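Break room news, quick one. Fridge gets emptied Thursday at 6, so anything without a name on it goes. Yes, even the good mustard. Lunch sign-up is moving to two shifts startng in July, sheet is by the door. Soup people first, please be kind. 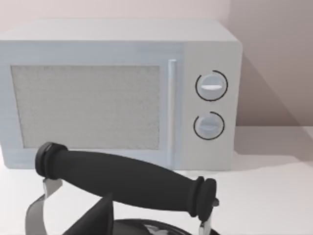
Rebecca Negri wrote in to say two shifts won't help the second-floor crew at all, their calls run right through both. Fair point. Could we try a late slot? Ott Kuusk is taking names for that.

Also need: clean mugs, dish soap, someone to take the Wotano coffee order. More next time, gotta run.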